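Badier Tabletop Arm Kit
Home > Products > Arms > Badier
Item no. 236

White arm, black two-finger gripper, cabling. Sold by Brosonard, direct only. Ask for price.

OPEN DAY NOTES, updated Sunday night

Doors were at 4, most of you came at 5, so apologies if you got the short version. Writing this up quick while I still remember who asked what. Full spec sheet to follow when Fawzy send it over.

What we showed: pick and place in an ordinary living room. Small square table, everyday stuff on top, daylight from the windows. No bench, no cage of bins. Lots of people asked for a demo on things they own and not test parts, so that was the plan.

Wrist view first. The feed was up on the laptop most of the afternoon and it's what you would be working from if you buy the camera option. You get both fingers and whatever is past them.

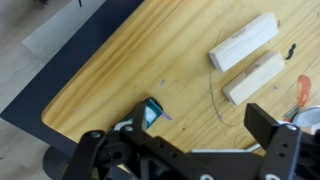

Wrist camera view, two wooden blocks on the tabletop.

Blocks are a good first job. Flat sides, rounded edges, easy to grip. Start there, then move on to cups. Cups take more practice, esp. anything see-through. Cards are hard, they lie flat and the fingers need an edge to get under. Somebody asked for coins. Not with the standard fingers, no.

Table marks: wood tops with pen and paint on them are fine, no need to sand or cover. A plain cloth is OK too if it's taped down.

Second part was the crowded table. Slower. We run it at the low speed setting when visitors are in the room and that is what we'd tell you to do at home as well. Leave the low speed on for the first week at least.
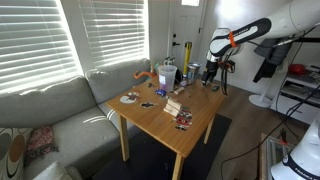 Badier arm over a full table: toy car, block stack, cards, metal cup.

Questions we got more than once:

Does it need its own table? No. Any steady table the arm can reach across. Wobbly legs are a problem.

Cables? They hang off the arm by the gripper, you need to leave slack. Clips are in the box but people forget them. Keep the floor run away from the door.

Can I have the orange rings in another color? Not right now.

Noise? Come and hear it. Quieter then a vacuum.

Software is Flavska, license included, 1,000 saved moves per account. More on request.

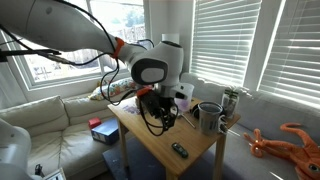
Room size came up too. You can keep the sofas where they are as long as nobody sits inside the reach while it's running. Plan the layout before delivery, the arm is not fun to shift once it's up. Send a sketch with your order and we'll mark it up for you, no charge.

In the box: arm, gripper, cable set, clips, stop button, Flavska license. Table not included. Camera option seperate.

Lead time: ask. October orders go out first.

Next open day not fixed yet. To get on the list or book a private demo, contact Nawal Ashour, Brosonard sales desk. Say which items you want to see picked up and bring them with you.

Add to quote | Print this page | Back to Arms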